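Manuals > Simulation > Gripper comparison

Section 3. Comparing grippers in the Tufa kitchen

Before you start: a simulated trial will not tell you which gripper to buy. It can tell you which one gets in its own way. Anyone who says more than that is probably selling Sorville fingers.

1. Load the Tufa kitchen and leave the furniture where it is. Moving the dining table resets the lighting, and your runs will no longer match.

2. Attach the first gripper with nothing in it. Open it fully.

3. Switch to the gripper view and check that both fingertips show, one on each side. If only one does, the mount offset is wrong. Go back to step 2.

4. Look at the shadows on the work surface before you add any objects. The Dernurow object finder has been known to take a hard-edged shadow for a box, whatever the release notes say.

5. Switch to the room view and check that the refrigerator, the cooktop and the whole staircase side of the room have loaded.

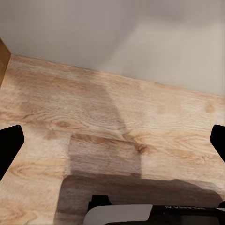

Gripper view, fingers open 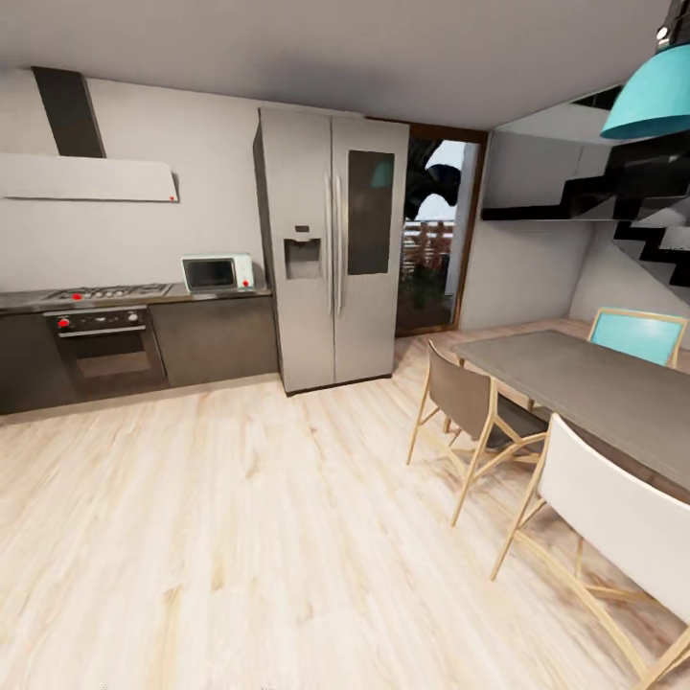

Demetrius Kowalczyk
Test Procedures Editor

6. Save both views under the same run name.

7. Run the 16 standard grasps. Do not skip the low ones. They are dull, and they are where the wide grippers do badly.

8. Swap to the second gripper and repeat from step 2. Keep the same controller settings, even if the maker's sheet recommends others.

NOTE: The Asitz controller reports a "grasp score" after each run. We have not found out what goes into it. Write it down if you like, but compare grippers on dropped objects and missed closes.

NOTE: Lettering on the gripper body may look mirrored or upside down in the gripper view. Do not use it to judge image sharpness.

CAUTION: Contact in simulation is kinder than contact on a bench. In our August round, 257 grasps went through without a slip on a setting that Mei Ridgeway then tried on real hardware – it dropped roughly a third of them. Treat a perfect run as a reason to check the friction value.

9. If the two grippers finish within 2 grasps of each other, call it a tie. Repeating the test until one wins is not a method.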